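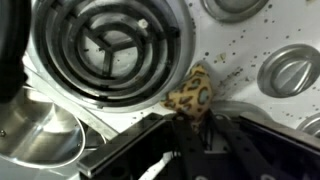
Leopard-print fabric piece over the white coil stovetop, shared kitchen, Dreltura House.

Residents' Board > Shared Kitchens > Textiles near the burners

tyagi_housing
Posted 14 February 2021
Residents are reminded that cloth articles are not to be placed on or beside the stovetop. This includes pot holders, handle covers, towels and small personal items. Articles found there will be moved to the shelf by the door and held for 30 days.
Toshiko Yagi, Kitchen Services

mockus_436
I wish to ask whether the rule applies when every burner is off. The counter in our kitchen is narrow, and the stovetop is the only flat surface left once two people are preparing food.

tyagi_housing
It applies at all times. A coil gives no sign of remaining heat once it has stopped glowing.

foler_upstairs
I respectfully disagree with a rule this broad. A pot holder kept across the room is of little use to a person holding a hot pan. The old kitchen guide allowed one beside the knobs.

M. Sakamoto
The guide was revised in August, and that allowance was removed. I would support a hook on the side of the cabinet, within reach and clear of the coils.
Masanobu Sakamoto, Floor Representative

mockus_436
A hook would be acceptable to me. May I also request that the drip pans be added to the cleaning schedule? Crumbs on the coils smoke when the burner is next used.

tyagi_housing
Drip pans are already listed under item 11. They are to be lifted out and washed only when the burner is cold. The request for a hook has been forwarded to Maintenance.

foler_upstairs
I maintain my objection, but will use the hook if it is installed. If the leopard-print article is unclaimed, please leave it on the shelf for the full period.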